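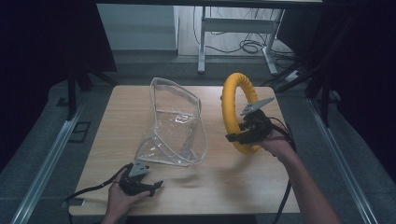 Packing steering wheel covers, rings and other awkward round goods

Round goods account for a larger share of packing queries than their numbers would suggest. A ring has no flat face to lead with, its widest point is in the middle, and it will turn in the hand or in the bag unless something stops it. This item sets out the method now used on the Seltport benches for ring-shaped goods going into clear pouches. It covers wrapped and padded rings, steering wheel covers, small hoops and similar. It does not cover tyres, coiled hose or anything over the weight limit for a single person.

Choosing the pouch

The pouch should be measured flat and empty, across the opening, from inside seam to inside seam. The figure printed on the supplier's box is normally the outside width and includes the seams, so it cannot be relied on for a close fit.

For a rigid ring the inside width of the opening should exceed the outside diameter of the ring by at least 70 mm. Less than that and the ring can usually be forced in, but the side seams take the load and tend to split later, in the carton, where the damage is found by the customer. Soft rings can be compressed and will go through a narrower opening. They should still be packed to the same allowance, as a compressed ring pushes outwards on the seams for as long as it is in the bag.

Boxed pouches (those with a gusset or a separate side panel) are preferred to flat ones. A flat pouch loses width as soon as the contents have any depth. With a boxed pouch the depth comes out of the side panel, and the front and back stay close to their full size. The thickness of the ring should be checked against the panel before the first one of a batch is packed.

Clear vinyl is stiffer than polythene and holds whatever shape it was folded into at the factory. This is useful once the pouch is open and a nuisance until then. Pouches taken straight from a cold store are noticeably stiffer and should be left at room temperature until they flex without resistance. Overnight is enough. An hour on the bench in February was not.

Setting the bag

Most failed attempts come from a bag that was not properly open at the start. The sequence below takes a few seconds and saves more than that.

Separate the front and back panels fully, down to the bottom corners. New vinyl clings to itself and a pouch that looks open at the top may still be stuck together lower down.

Set the base of the bag on the bench with the opening raised and tilted towards the packer. The back edge should stand higher than the front. The high edge then acts as a backstop for the ring, and the low edge stays out of its path.

If the front panel folds down on to the bench, leave it. A folded front is acceptable provided the fold does not close the opening. A folded back is not, and the bag should be reset.

Keep the bag to one side of the bench and the ring to the other. Packers who set both in the middle tend to lean the ring against the bag while they adjust it, and the bag collapses.

Inserting the ring

Hold the ring upright by its outer edge, on the side furthest from the bag, so that the leading edge is clear. One hand holds the ring throughout. The other holds the bag at the near corner of the opening. The ring goes in edge first, at a slight angle, and is brought square only when the widest part has passed the opening.

The widest part is where the ring stops. When this happens the ring should not be pushed harder. Ease the edge of the bag outwards with the other hand, rock the ring a little to each side, and continue. If it stops a second time, withdraw it completely and check the opening, which has probably folded under.

Textured and foam-wrapped surfaces drag on vinyl far more than smooth ones. There are two ways to deal with this. The first is a slip sheet, a piece of plain paper slightly wider than the ring, laid inside the back panel and drawn out after the ring is in. The second is to keep the ring off the panels altogether until it is fully inside and then let it down. The second is quicker but takes practice. Talc and silicone spray are not to be used, as both leave marks that show through a clear bag.

Rings with a wrap that is joined or stitched should go in with the join at the leading edge. The hand is then never pulling against the join, and any lifting of the wrap is pressed down by the vinyl.

Once the ring is inside, lay the pouch flat, press the air out from the closed end towards the opening, and close it. Some air will stay in the centre of the ring. This is normal and there is no need to chase it.

The bench

A pale, plain table top is best for clear bags. The edges of a clear pouch are hard to see on a patterned surface, and on a very dark one every reflection looks like a crease. Light wood works well, as the grain can be seen through the plastic and shows at a glance which areas are covered by one layer and which by two.

Overhead light should come from more than one direction. A single lamp gives a bright streak along each fold, which hides small splits. Leads of any kind should leave the bench over the sides and go down to the floor, never across the front edge where the bag is being worked.

Nothing else should be on the bench during packing. Tape, labels and knives go on the side shelf.

Results so far

The method was written up by Zhiqiang Jia after a run of up to 2000 pouches in mixed sizes. Split seams were recorded on 8 of them. All eight were flat pouches used when the boxed size had run out, and on all of them the allowance was under 70 mm. Two further points came out of the same run.

The first is that left-handed packers do better with the whole layout reversed, bag on the right and ring on the left. Several had been working with the standard layout and crossing their hands at the point of insertion.

The second is that the order of work matters less than expected. Opening a stack of bags in advance gave no saving over opening them one at a time, as the opened bags slumped and had to be set again.

Pouches from Hutel and Buvby have both been used on this work and either may be ordered. The Buvby pouch has the wider side panel. The Hutel pouch has a softer seam, which is kinder to light-coloured wraps but does not stand up as well at the back edge. Stock of the large Tsolakis pouch is being used up and will not be replaced.

Still to be settled is the question of oval rings, which pass through the opening easily on the short axis and then turn inside the bag. A card insert stops them turning but adds a step. Anyone who has packed ovals in quantity is asked to send notes, with the inside width of the pouch and both measurements of the ring.

Recent items
Measuring gusseted bags: inside or outside?
Paper slip sheets, cut sizes and grades
Seam splits: where they start
Side shelf layout for the Seltport benches
Labels that lift from vinyl

Contact the newsletter desk at Seltport | © Seltport Packing Notes | Back to top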